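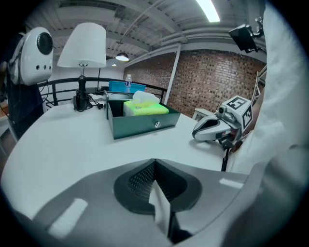 Handheld grippers at the tissue task, table by a railing

Home | Forums | Teaching by Demonstration | Search | Log in

Thread: Handheld grippers or remote control for two-handed tasks

emenon_lab (Yanti Menon)
Members are asked to comment on the draft procedure for the tissue task. The Rosden group proposes that all 200 demonstrations be recorded with handheld grippers, and that remote control be reserved for correction sessions in October.

acuna_desk
The Acuña office does not support the proposal as written. Our operators completed 57 demonstrations by remote control, and every motion was within the reach of the arm. Handheld recordings carry no such assurance.

E_Caceres
The concern is valid — reach should be checked before a recording is accepted. I would note, however, that remote operators pull the tissue slowly and pause before each grasp. The policy learns those pauses.
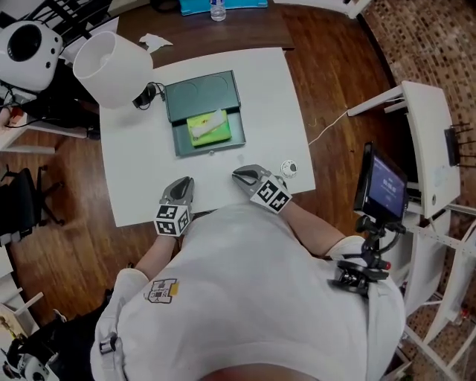
mavach_user9
What should be done with a demonstration in which the tissue tears?
E_Caceres
Keep the recording, label it as a failure, and store it apart from the training set.

acuna_desk
We accept that remote sessions are slower. We do not accept that slow motion is a defect when the object is light and easily torn.

emenon_lab (Yanti Menon)
The draft will be amended as follows: a reach check will be applied to each handheld recording, and a remote set of equal size will be collected for comparison. The Avik table height will be used for both.

acuna_desk
Agreed as to the comparison. Our objection to the October date stands.

Related threads
Labeling failed grasps
Remote control delay: acceptable limits
Storage rules for sets over 1000 recordings
Mavach gripper calibration, part 9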